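Drilis 2 Brings Your Old Tapes and Camcorder Footage Onto the Computer

By Silvana Siqueira, Clarnanon
May

TOLEDO — I've been waiting a while to write this one! Drilis 2, our new video capture box, is ready to ship, and I'm very happy with how it came out.

If you've got a VCR, a camcorder or an old game console, you plug it into the front, run one USB cable to your computer and press the big button. Drilis 2 takes composite and S-Video, plus stereo sound, and the software saves straight to a file you can edit or email to your cousins.

The first Drilis had a sound problem on long tapes (yes, we read your messages, all of them). By the end of a two-hour movie the voices would drift away from the lips. Tamer Saab, our lead engineer, spent almost 13 months on that, and he rebuilt the timing part from scratch. I ran my parents' wedding tape through it twice and the toasts lined up both times.

We also made the cable longer, moved the power light to the side and added 27 presets, so you can pick your machine from a list and skip the settings page. Guadalupe Cisneros wrote the new manual, and it's short — I read it over one cup of coffee. 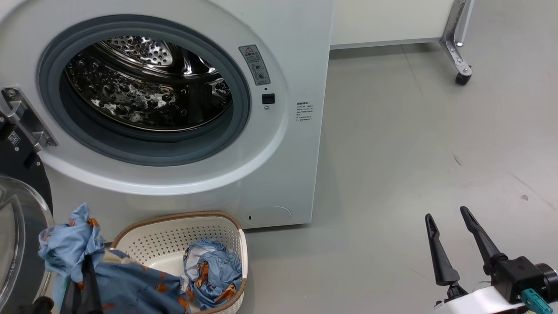 Front-loading washer with a stainless steel drum.

Drilis 2 works with Windows and Mac. Owners of the first model can download the new software free, though the timing fix needs the new hardware. Stores that carry Riltus cables will have it on the same shelf, and you can order from us directly as well.

Reviewers who'd like a unit to try should write to Cauã Figueiredo in our press office. Tell him what kind of player you're using and he'll pack the right adapter.

Recent news
Riltus and Clarnanon extend cable partnership
Drilis software update adds chapter markers
Rosimeire Paiva joins Clarnanon customer support
Clarnanon moves to larger Toledo office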